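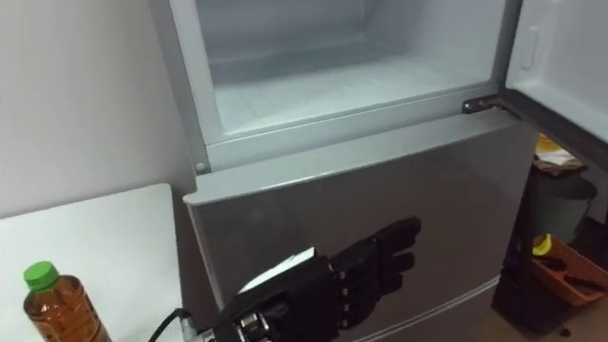 House rules for the machine in the kitchen

The Plirwood guide to household robots runs to 63 pages, and it takes until page 14 to reach the refrigerator. Before that come definitions. A door, we learn, is "a movable barrier." A person is defined later.

The refrigerator section is where the good stuff is. A robot must not leave a freezer standing open while it goes off to do something else. It should pull on handles and edges, and keep its fingers clear of hinges. If it rests a hand on a door, it has to know how hard it is pushing. Anything it is already holding, down to a slip of card, counts as part of the hand until it is put down.

My favorite is the 60-second rule. A robot that has held a freezer open that long must close it or ask for help. No such rule exists for teenagers.

Sasteck, which tests machines against the guide in a rented apartment in Drurkach, logged 3,779 door openings between June and December 2024. Its engineers say the arguments are mostly about drinks. Is a bottle near the edge of a table an obstacle, a hazard or just somebody's tea? The current draft says hazard, and tells the robot to plan its elbow accordingly.

The team at Yaman, who build arms and would like to sell some, find this fussy. They want the bottle clause made optional. Plirwood has agreed to discuss it, in an annex.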